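Zinside
2024-12-27

People keep asking me over the holidays whether a machine can do the washing-up yet, and I always give far too long an answer, so here it is in posts -- get a cup of tea first.

Short version: parts of it, slowly. Putting away is harder than washing.

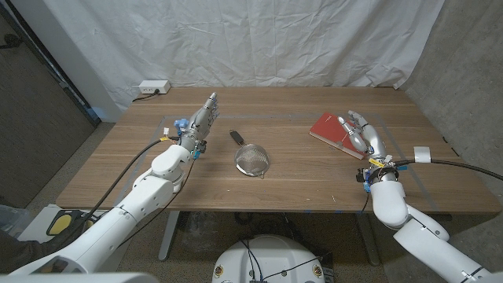

I've been keeping a list since March of 22 kitchen chores, and the ones I'd trust to a machine today are mostly the dull ones. Wiping a flat top, yes. Stacking bowls, on a good day. 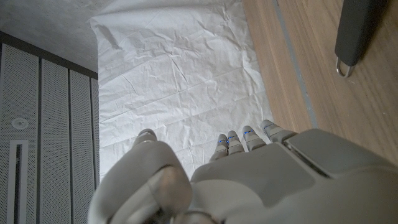
Cloth is where I get gloomy, being someone who hates ironing. Tea towels never land the same way twice. Four fingers and a thumb over a crumpled white sheet looks so easy to you and me, and finding a corner in all those creases is still a proper job of work!
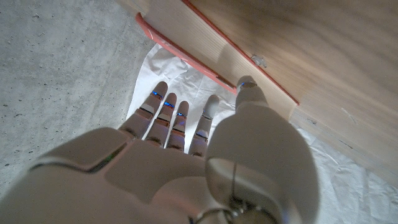 Zinside
Shops are a kinder place to start, I think. The shelves stay put and the boxes are all one size. I'd still want a person at the end of the aisle, mind.
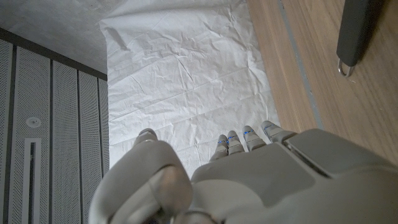
Dranirholm replied that it can take 20 minutes a towel for all they care, so long as they're asleep while it happens. Fair enough -- I'd sign up for that tomorrow.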